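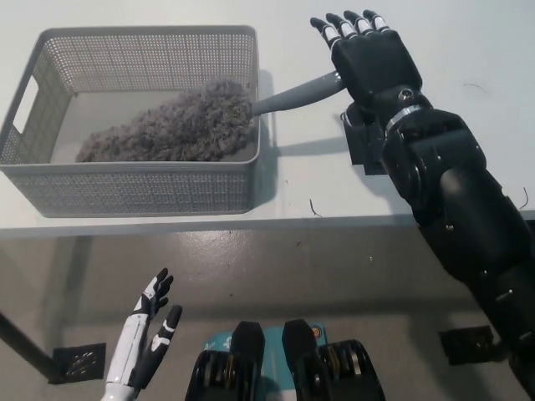
Siu-ming Tsang wrote in after the last handout to say that she had always dusted last, once the floors were done, and could we please explain why the order matters so much. I'm glad she asked, and it makes a good way into this unit, so I'll answer her first and then get on with dusters in general.

Dust falls. When you run a duster along a shelf, some of the dust stays in the fibers and some of it drifts down, and you won't see most of it go. If the floor is already mopped, you get to mop it again. So we work from the top of the room to the bottom, and the floor comes at the very end, every time, even when the floor is the part that's bothering you (I know the feeling, believe me).

Unit 7: Dusters and where they live

For this unit you'll want a fluffy duster, the kind with a thick curly head on a plastic handle, and an open basket to keep it in. Gray is a nice forgiving color for a duster, although it does make it harder to judge when the thing needs a wash. If yours is gray too, go by feel. A head that has gone flat or a bit sticky between the fingers is ready for the sink, whatever color it is.

I like a basket with small holes in the walls, and I'll tell you how I came to it. For years I kept my duster in a drawer with the spare cloths, shut up tight, and it always came out smelling of the drawer. A basket with holes lets air through, and you can lift it by the cutouts and carry it from room to room. Lay the duster in with the head down inside and let the handle lean out over the rim. Then you can take hold of the handle without squashing the fibers, and your hand stays clean for the next job.

Using it

Take the duster by the end of the handle and keep your wrist easy. Long slow strokes, please! Quick flicking looks very busy, but it throws the dust into the air, and you'll meet it again on the same shelf by supper. Start at the far end of the shelf and draw the head toward you, turning the handle a little as you go so that every side of the head gets some work. Lift small ornaments and go under them. For lampshades, hold the shade still with your free hand.

When the head looks full, take it outside and shake it well away from the door. If you have no yard, shake it inside a large paper bag with the top gathered around the handle.

Washing the head

Check the label first, as some heads shouldn't get wet at all. If yours can be washed, use lukewarm water and a small squirt of dish soap, swish it for a minute, rinse until the water runs clear and press it gently in a towel. Don't wring it. Hang it head down until it's dry right through to the middle, and leave yourself a whole day for this. Fluff it with your fingers before it goes back in the basket.

Practice for next time

Dust one room from top to bottom, 30 minutes at the most, and write down the order you worked in. Bring your notes to Room 402. Pao-chu Hsueh has the spare baskets in Room 446 if you'd like to borrow one, and please bring it back empty and wiped out.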